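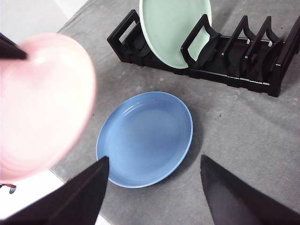 Does it matter which way plates face in a dish rack?

The direction made a small difference in our results. The lean of the plate and the space left between plates made a bigger one.

Plates in the Rack: A Household Science Project
Vaughan School, Grade 8

Background

My family does not have a dishwasher. Our plates go in a rack by the sink, and there is often water left in the bottom of the plates when it is time to set the table. I wanted to find out if loading the rack differently would help.

A plate with a raised rim holds water if it leans back too far. Flat plates drain faster, but most of the plates we use every day have a rim and a shallow middle.

Materials

Plates in different colors, all with a raised rim
A black plastic dish rack
A Zavport kitchen scale
A measuring cup
A towel
A notebook

The different colors helped with keeping records. I wrote "blue, slot 2" in the notebook and did not have to put stickers on anything. Stickers would have changed the weight.

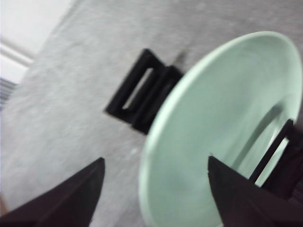 The hard part was getting every plate to lean the same amount. A plate that is pushed all the way down between the bars stands up almost straight. If it only catches on one bar it tips over to the side, and then water collects along the lower rim. I threw out the first set of trials for this reason and started over in June.

Procedure

1. Weigh the dry plate and write it down.
2. Dip the plate in the sink and hold it up for five seconds.
3. Put it in the rack, facing left or facing right.
4. Wait 20 minutes without touching the rack.
5. Weigh the plate again.
6. Dry it with the towel and repeat.

I did 214 trials in all. In the first 100 the plates were in every slot. In the rest I skipped a slot between plates.

Results

Plates with an empty slot next to them had less water left than plates packed side by side. Plates facing the window dried a little better than plates facing the wall, but the difference was close to what the scale can read, so I would not count on it. The wettest plates were the ones that leaned back with the inside facing up.

Sources of Error

The kitchen was warmer on some days. The scale only reads whole grams, and a few drops of water weigh less than that. I also bumped the rack on a Saturday afternoon and had to cross out that page.

What I Would Change

I would use a better scale and try bowls too. My cousins have a Flosto rack with wider slots, and I would like to run the same steps on that one. I would also like to test ceramic plates, which are heavier and may sit lower between the bars. At home we now leave every other slot empty when there is room, and the big plates go at the end.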